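Start | Lehre | Skripte | Termine | Kontakt
Suche Suchbegriff eingeben Los
Seite drucken | Seite per E-Mail empfehlen

Textile Flächen II - Mitschrift zur Vorlesung, Teil 4: Bezugsstoffe im Gebrauch

Noch nicht korrekturgelesen, bitte Fehler melden. Folien dazu liegen im Ordner.

Wiederholung Teil 3: Bindungen. Leinwand, Köper, Atlas. Wer die Patronen noch nicht sauber zeichnen kann, bitte bis zur Übung nachholen, kommt in der Klausur sicher dran.

1. Was muss ein Bezugsstoff aushalten?

Druck, Reibung, Zug an den Nähten, Licht. Dazu Hautfett, Schweiß, Krümel. Im Objektbereich (Wartezimmer, Hotel) andere Größenordnung als im Wohnzimmer. Anforderungen immer zuerst klären, dann Stoff wählen - in der Praxis läuft es meistens umgekehrt, Kunde kommt mit der Farbe.

2. Scheuerfestigkeit

Martindale-Verfahren. Runde Probe wird unter definiertem Druck gegen ein Scheuergewebe aus Wolle bewegt, Bahn ist eine Lissajous-Figur. Gezählt werden Touren bis zum Fadenbruch. Achtung: Der Wert sagt nichts über Pilling, nichts über Farbechtheit, nichts über Nahtfestigkeit! Wird dauernd verwechselt, auch in Katalogen.

Beispiel aus der Übung: Muster 17, Flachgewebe von der Weberei Prakach, Artikel 3916. Kette Polyester, Schuss Mischgarn. In der Tabelle im Anhang die Spalten »Touren« und »Pillingnote« getrennt lesen.
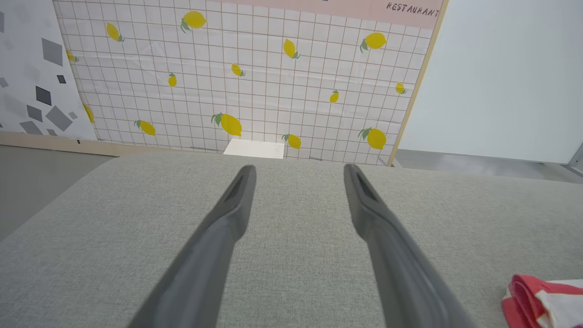 Fachgebiet Textil und Polster, Lehrwerkstatt Ornau

3. Pilling

Faserenden wandern an die Oberfläche, verschlingen sich zu Knötchen. Bei Naturfasern fallen die Knötchen oft wieder ab, bei Synthetik hält die feste Faser sie am Stoff. Deshalb sind Mischungen heikel: weiche Faser liefert das Material, feste Faser den Anker. Abhilfe: höhere Drehung, längere Stapel, dichtere Bindung, Sengen.

Beurteilung visuell gegen Standardbilder, Note 5 (keine Veränderung) bis Note 1 (stark). Immer gleiches Licht, immer zwei Prüfer. Halbe Noten erlaubt.

4. Lichtechtheit

Blaumaßstab, Stufen 1 bis 8. Helle Grautöne gelten als unempfindlich, stimmt nur halb - Grau ist fast immer aus mehreren Farbstoffen gemischt, und wenn einer davon schneller ausbleicht kippt der Ton ins Rötliche oder Grünliche. Beim Nachbestellen auf die Partie achten. Metamerie siehe Teil 2.

5. Nahtschiebefestigkeit

Fäden verschieben sich neben der Naht, Spalt öffnet sich. Betrifft vor allem glatte Garne und lockere Einstellung. Prüfung an genähten Streifen, 50 mm breit zugeschnitten für unsere Übung (nicht die Norm, nur Übung!). Gegenmaßnahmen: Rückenbeschichtung, breitere Nahtzugabe, Kappnaht.

6. Pflege

Absaugen mit Polsterdüse, niedrige Stufe, mit dem Strich. Flecken tupfen, nie reiben. Destiliertes Wasser, sonst Kalkränder. Immer von Naht zu Naht arbeiten, sonst Hof. An verdeckter Stelle testen.

Aufgaben bis zur nächsten Übung
- Muster 13 und 17 vergleichen, Empfehlung für ein Wartezimmer schreiben, halbe Seite
- Datenblatt Troltau lesen, fehlende Angaben notieren
- Forsyth Kap. 3 (Kopie liegt aus), nur der Abschnitt zu Flor und Strichrichtung

Teil 5: Florgewebe, Velours, Chenille. Lupe und Fadenzähler mitbringen, Werkstatt ist ab Mai wieder offen.

Seite drucken | Seite per E-Mail empfehlen | Nach oben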